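June 19, 2021

Fault day. Writing this up tonight while the order of events is still clear.

The laundry task ran normally through the morning. Appliance to one side, chair ahead, basket on the seat, cloth in the basket, right arm reaches in and pinches, lifts, transfers. The 61 runs planned for the day were split into two blocks so the battery could be swapped at lunch. The first block finished without a stop.

The trouble came in the second block, on run 7. The right gripper closed on the cloth and reported a stable grasp. The lift command went out. The forearm rose a short distance and stopped, and the elbow motor current climbed to the soft limit and stayed there. The controller should have dropped to a hold state at that point. It retried the lift, and then retried again. On the third attempt the basket came up with the cloth and slid toward the front of the chair. I pressed the stop. The arm went limp, as it is meant to, and the basket landed back on the seat at an angle. No damage to the chair. I was standing outside the marked distance, so no exposure.

Two separate problems, I think.

First, the gripper had hold of the basket as well as the cloth. The log shows a finger gap on closing that was 3 mm wider than in any earlier run. Cloth alone compresses further than that. The grasp check only asks whether the gap is above zero, so a fold of cloth plus a bit of plastic passes as a good grasp. That check came over from the Brivell bench setup, where the cloth lay flat on a table and there was no rim to catch.

Second, the retry. The Parsa planner treats a current limit during a lift as a timeout, and timeouts get retried. This is the one that bothers me. A limit at the elbow should end the motion every time, whatever the planner believes about the reason. We found the same thing at Riltstead in October and fixed it there, on that robot only. The patch was never merged. I checked the branch tonight and it is still sitting there with one open comment, mine.

Checked the cable on the outside of the right arm after the stop. It loops past the black joint band toward the elbow and I wanted to be sure it hadn't snagged and caused the stall. Moved the joint by hand through its full travel with power off. No binding, no wear on the jacket. Connector seated. Left arm was idle for the whole task, hand empty, nothing in its log.

Stopped testing for the day. Remaining runs moved to next week.

To do before power goes back on:

- merge the Riltstead patch, test with the arm unloaded
- upper bound on finger gap at grasp
- lower the elbow soft limit by 30 percent for this task
- lift test with the basket clamped, stop button in hand
- incident form (started, needs the log excerpt)

The timestamps on the arm log and the planner log are offset by about a second. Found that while lining up the retries. Unrelated, but it cost me most of an hour.

Contact | © 2021 Prornitz | Back to top

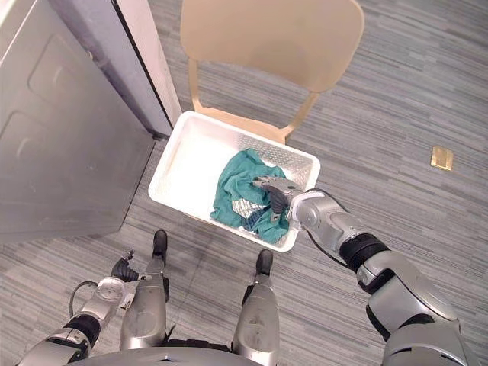 Prornitz Household Manipulation Team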